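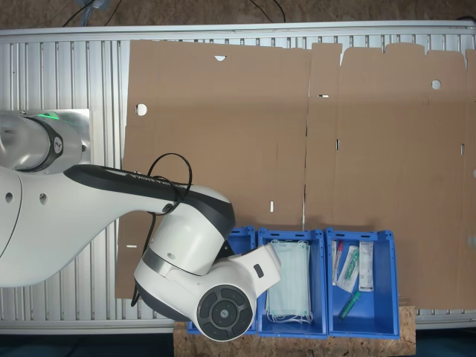

What is the best way to protect a slatted metal bench top when sorting small parts?
Lay an opened-out cardboard box over it, flat side up. Small things stop dropping into the slots and you can replace the sheet when it gets tatty.

Asked by Iklow

I sort odds and ends into blue plastic bins on a bench like this. The cardboard does the job but the creases lift and the bins rock. Should I buy a proper mat? 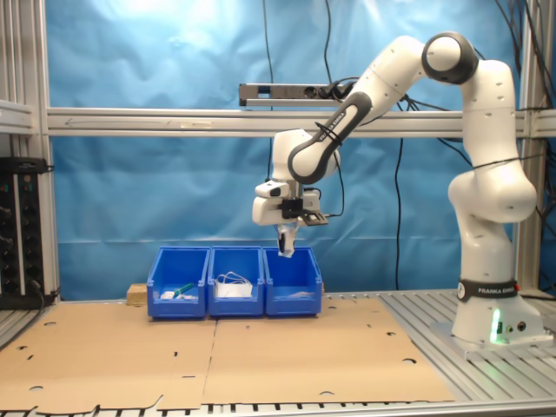 I have already tried turning the sheet over and it made no difference. I don't want to glue anything to the metal.

Boychuk
2 min read
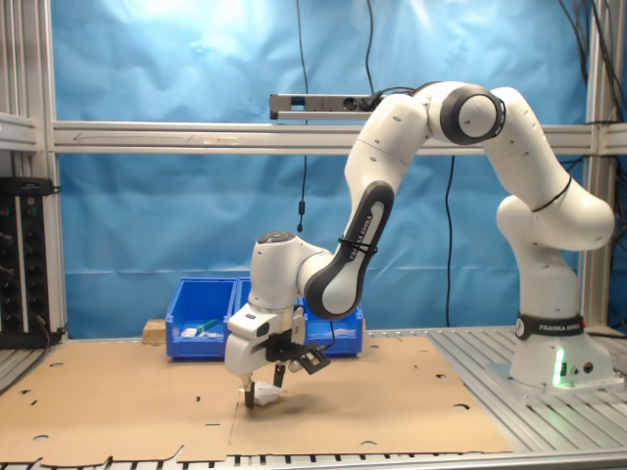 Reading time: 2 minutes

Fold each crease back the other way and leave the sheet under something heavy overnight. Then tape along the seam, and tape the flaps down to the rail. Masking tape peels off metal cleanly if you change it every month. Put the bins on one panel so they don't straddle a fold. I have had the same sheet down since September.

Océane Dhillon

Just get a rubber mat. Mine cost 7 pounds.
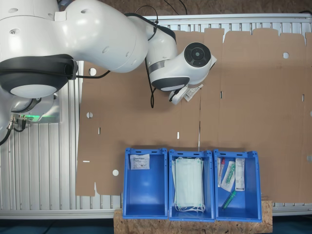 Vamine

A rubber mat is fine until you need to slide things across it, and then they drag. I'd stay with card, but cut the flaps off first. Holes and slits in the box want taping over too, or screws will find them.

Viewed 835 times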